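Why Does a Grid Help You Put Things Away?

Have you ever lost a sock in a messy drawer? Of course you have, and so have I, more times than I'd like to say! A grid is one of the nicest helpers for a muddle like that, and you can make one yourself.

A grid is just lines going across and lines going up and down. Where they cross, they make boxes called cells. Maps have them, and so do checkerboards and the pages of your math notebook.

Now try it on a table. Ask a grown-up for a big sheet of brown kraft paper (the kind parcels come wrapped in) and a roll of colored tape. Blue shows up beautifully. Spread the paper flat, then stick down your lines, nice and slow, pressing as you go. Mine took 11 minutes and a lot of giggling from my helper, Maeve.

Next, pick some things from the kitchen, like a mug and a little glass bowl, and give each one a cell to live in.

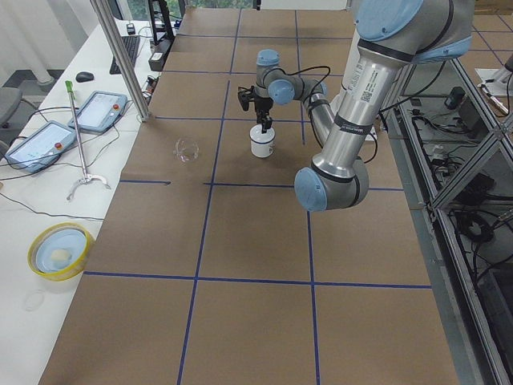

When you want to move something, lift it straight up before you carry it along, and it won't bump its neighbors. Clear glass can be tricky to spot, so look twice before you reach!

Then ask a friend to close their eyes while you swap two things. Can they tell you which cells changed?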